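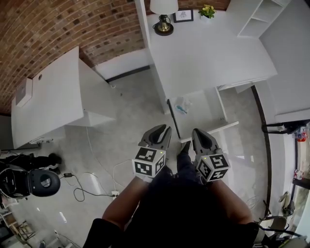
Vote-statement coding, day notes

April 10, 2026

Continued with the Erbridge council debates. The question is still the same: when a member says on a podcast or in a post that he will vote one way, how often does he vote that way in the chamber. I coded 100 statements today and Cecilia coded the same 100, without seeing my sheet. We disagree on 23. Most of them are conditional sentences, "I could support it if the date moves", which I put as "undecided" and she put as "soft yes".

Arben thinks soft yes should be its own code. I am not sure. In the January round we had five codes and the agreement was worse — but in January we also had the bad transcripts from Wuma, so the comparison is maybe not fair.

Full set is now 748 statements after removing doubles. Politis still shows the old number on the first tab, do not copy from there.

One thing to check: Councilor Whitlock (Keith) has two statements on the Arnen bypass on the same evening, and they say opposite things. I kept both and marked the later one. Senan says the rule in the codebook is "last statement before the vote", I could not find this line. Page?

To do
Send the 23 to Nkrumah for third reading, names removed
Write the rule for conditionals, two examples each
Ask Senan which codebook version he is using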